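Darari, July 2025

I spoke with Ross Jardine for almost one hour, and for most of it we talked about toy bricks. He buys them secondhand by the kilo, washes them, sorts them by color and sells what he does not want to keep. His last big lot came from a school in Mendden that was closing its play room. There were 2,000 pieces in it, and he paid 105 dollars.

"I opened the boxes and the smell was old juice," he told me. "It took me most of March to go through them."

I asked him first which pieces he likes, because I expected him to name something rare. He named the small ones. A short brick with two studs, he said, is the piece people lose the most and also the piece they need the most. He keeps the bright ones apart from the rest, the red, the blue, the lime green, and a strong pink that he says children always take first.

"You put a red one down and a blue one on top, a little bit off, and already you want to fix it. Or you want to add a third. I have never met a person who leaves two bricks alone." 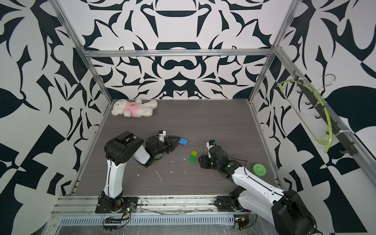 He has opinions about surfaces too. For years he sorted on a white kitchen table, and the white and pale yellow pieces disappeared on it. Now he prefers a dark gray top with a wood grain. The colors are easy to see there, but the dust is also easy to see. "Every crumb, every thread," he said. "I wipe it and I turn around and there is more. At some moment you accept it."

The walls with the black and white pattern were my next subject. I find it a very loud pattern, all leaves and curls and blades, and I told him so. He laughed. He calls it Divine, after the name on the roll of his first print, and he thinks plain colors look better against it than against a calm wall. I am still not sure. After looking at it for some time I started to see faces in the middle part, where the left side and the right side are mirrored.
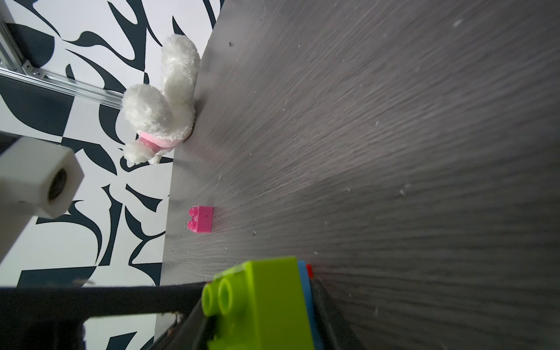

How does he wash the bricks?

"Warm water, a little dish soap, and a net bag for the small ones. Then they lie on a towel for one night. I don't use the dishwasher, I did this once and 11 pieces came out bent."

We came then to the plush toy, white and very fluffy, dressed in pink. Its name is Thân. Ross says that a soft thing makes the hard things look smaller and brighter, and he likes to have it in the corner. I asked if it should not sit up. "It sits for a minute – then it falls over. The head is heavy. I stopped to argue with it."

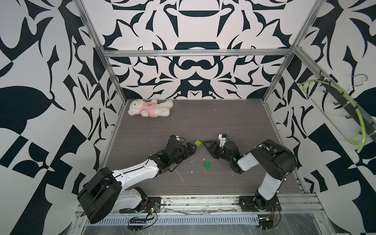
The yellow-green pieces are the difficult ones in sorting, he went on. In the evening under a lamp he puts them with the yellow, and in the morning he finds them and moves them to the green. There were 47 of these in the Mendden lot. He now has a separate jar, with a label that says only "morning."

He will sell part of the lot in the autumn, mostly the long gray pieces and the wheels. The two-stud bricks stay with him.

Interview by Kiều Mạch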